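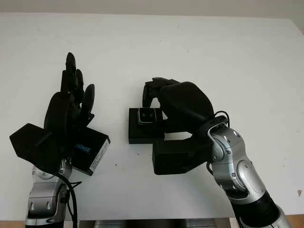

Two-arm bench, head camera view. Block in the right hand, left hand upright.

Checking a wrist camera against a held block

Shiela Abella, November 18, 2023

These are the steps we use to find out how well a wrist camera on one arm agrees with where the other arm thinks its hand is. We call it the Zallgate check, after the first set of scripts that did it. You need two arms on a shared table, a hand on each, a depth camera on at least one wrist, and something rigid for the other hand to hold. Ours is a black rectangular block with a small two-lens device on top.

The idea is simple. If you know the joint angles of both arms, you can work out where the block ought to be as seen from the wrist camera. The camera gives you its own answer. The gap between the two answers is the error you want to measure, and the pattern of that error over many poses tells you where it comes from.

Before you start

Clear the table between the hands. A plain surface makes the block much easier to separate from the background. Ours is white and a bit scuffed, and the scuffs have never given trouble, but a glossy surface would.

Check the cables at both wrists. Leave enough slack for the wrist to turn through its full range, and make sure no loop can drop in front of a lens. Move each wrist slowly by hand control from one end to the other and watch the cable the whole way. We lost most of an afternoon to a cable that tugged on the camera housing only at the far end of the turn. The error plot looked like a bad encoder.

Let the cameras run before you record anything. Depth readings drift while the sensor warms up. Give it as long as your own sensor needs, and find that out by pointing it at a fixed surface and logging the distance until it stops changing.

Step 1. Set the grasp

Put the block into the right hand with the fingers open, then close them from the hand controller. The fingers should curl down over the front edge and the two-lens device must stay clear of them. If a fingertip covers either lens, open the hand and start again. Do not nudge the block into place with the fingers closed. It will creep back during the run.

When the grasp looks right, lock the finger positions and leave them locked until the end. The whole method rests on the block not moving in the hand.

Step 2. Set the watching arm

Bring the left arm up so that the hand is upright with the palm facing the right arm and the wrist camera has a view across to the block. Keep the fingers together. Spread fingers can wander into the edge of the picture at some wrist angles.

Distance matters here. Too near and the depth camera returns holes, too far and the block covers too few pixels. Find the shortest working distance in your sensor's manual and stay a little beyond it.

Step 3. Record the poses

Start Ukham, our recording tool, and load a pose list. For each pose it moves the right arm, waits for it to settle, then saves one colour image, one depth image and the joint angles of both arms. The wait is set to 2 seconds. We tried a shorter wait and the hand was still swaying slightly in some of the images.

Our list has 352 poses. Most are small tilts and turns near the centre of the table, and the rest reach out towards the sides. Shuffle the order. If you run them in a neat sweep, any slow drift gets mixed up with position and you cannot pull the two apart afterwards.

Keep a hand near the stop button. The arms work close together and the pose list knows nothing about cables.

Step 4. Fit the offset

Split the poses into two sets, 70 per cent for fitting and the remainder for testing. Pass the fitting set to Haso, which solves for two unknown transforms at once: camera to left wrist, and block to right hand. It needs a starting guess for each. Measurements taken with a ruler are good enough.

If the solver stops early or gives an answer that puts the camera somewhere silly, look at the starting guess for rotation first. A swapped axis is the usual culprit.

Step 5. Test it

Run the fitted transforms on the test poses and plot the leftover error three ways: against distance from the camera, against wrist angle, and against time.

Error that grows with distance points to the depth camera. Go back and check its own calibration.

Error that follows wrist angle points to the mount or a cable pulling on it.

Error that grows with time means the sensor had not warmed up or the block slipped. To tell which, repeat the first pose at the end of the run and compare the two colour images. If the block sits differently against the fingers, it slipped.

Error with no pattern at all is what you want, provided it is small enough for your task. We do not give a pass mark, as stacking boxes and threading a connector ask for very different things.

What we found

On our bench the angle plot was the useful one. The first runs showed a clear bend at large wrist turns. After we rerouted the cable the bend was gone, and the fit on the test set came close to the fit on the fitting set. The distance plot still rises slightly at the far side of the table and we have left that alone for now.

We also tried fitting on a much shorter list called Kettle, made up only of poses near the centre. It fitted well and tested badly at the sides. If your task uses the whole table, your pose list has to as well.

When to repeat it

After any change to a wrist mount, a hand or a camera, and after any collision, however light. Keep the old transforms in a dated folder so you can compare.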